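Gastness Bin Picking Software: Progress Report to Trustis

Prepared by Siobhán Mulcahy, with sections from Senan Heffernan and Clodagh Geraghty
Sunday, April 28, 2024

Where we are

The short version is that the new grasp planner is in, it runs on the real arm every working day, and we are having a very good time with it! When we last wrote to you the planner only worked in simulation, and the perception code still had to be restarted by hand whenever the depth stream dropped. Both of those are behind us. The big remaining job is the recovery logic (what the software does after a failed grasp), and most of this report is about how we got to the point where that is the thing holding us up.

Perception

Clodagh rewrote the segmentation stage from scratch over the winter. The old one looked for edges in the depth map, and it was fine for boxes and hopeless for anything soft or thin. The new one takes color and depth together and gives each pixel a score for which object it belongs to, plus a second score for how sure it is. That second score has changed everything downstream. The planner can now look at a doubtful patch and leave it alone until something nearby has been moved.

We trained on 2000 simulated bins and then tuned on 881 real ones, all labeled in-house. Labeling went faster once Gráinne Tully built a small tool that draws the first outline for you and lets you drag the corners. She has already had a request for it from the Gudow team, and we plan to release it with the rest of the code.

Bare metal still gives us trouble. Shine along the seams can come back from the segmenter as a thin object, and worn patches sometimes do the same. We now compare every detection against a stored model of the bin and drop anything with no height above the floor. Flat items are the awkward case for that rule, so the height limit is set per bin and checked at start-up.

Planning and control

Senan's planner proposes grasps for every segmented object, throws out the ones where the fingers or wrist would hit a wall, and ranks what is left. The ranking used to be a plain weighted sum and is now a small learned model. The wall check came first and I'd still call it the most useful piece of code in the project. Before we had it, the arm stopped on contact so often near the corners that we were mostly testing the emergency behavior.

Our mixed set is picked to be hard on the planner in different ways. The child's slipper is soft and has an opening that invites a bad grasp, the black pouch lies almost flat, and the tape dispenser is curved and glossy and likes to end up by a wall. We pick from the front bin, with the rear one set right behind it so the transfer move stays short.

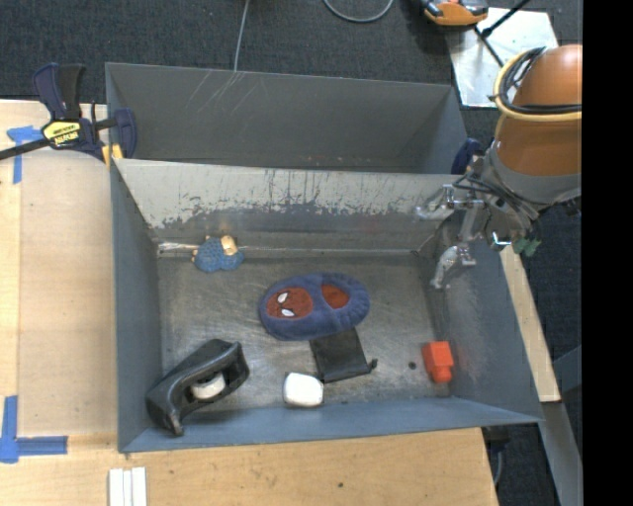 Motion between bins

The transfer move is now planned as one path from lift to release. Earlier it was three separate moves with a pause at each join, and the pauses were where soft things tended to swing. Joining them up took Senan most of a month, largely spent on getting the speed limits to carry over correctly from one part to the next. The controller also watches finger position the whole way across, so a lost item is noticed during the move and the planner is told straight away.

One thing we got wrong: we assumed the bins would stay exactly where we put them. They crept by small amounts, the stored bin model stopped matching, and for several days we blamed the camera calibration. The bins are clamped now, and the software refits the model to the bin rims at the start of each session. If the fit is poor, it won't start. Bláthnaid asked for that last part and she was right to.

Tooling

Every attempt is logged with the camera data, the segmentation, the ranked list of grasps and the joint record, and the replay viewer can step through all of it on one timeline. You can swap in a different version of the planner and see what it would have chosen from the same starting view. This has made arguments in our group much shorter — somebody opens the replay and we look.

The regression suite has 16 recorded bins that every code change must handle before it is merged. We picked them because each one broke something once.

Plans for May

Recovery logic comes first. At present the software simply looks again and replans, which can lead it to try the same poor grasp twice. Senan has a branch that remembers failed grasps and lowers their rank until the object has moved, and I'm excited about it.

Clodagh will work on flat items, starting with a gentle sideways push to bring them up against a wall. The push needs its own collision check, and that part has not been written.

Bláthnaid Ó Súilleabháin will set up the second test cell at Ó Gríofa so we can find out how much of the tuning belongs to our own table and lighting. We'd like to use the existing equipment budget for its camera mount and clamps, and would be glad of your approval by the middle of the month.

The code, the labeling tool and the regression bins are in the shared project folder, and Gráinne can arrange access for anyone at Trustis who wants to try the replay viewer.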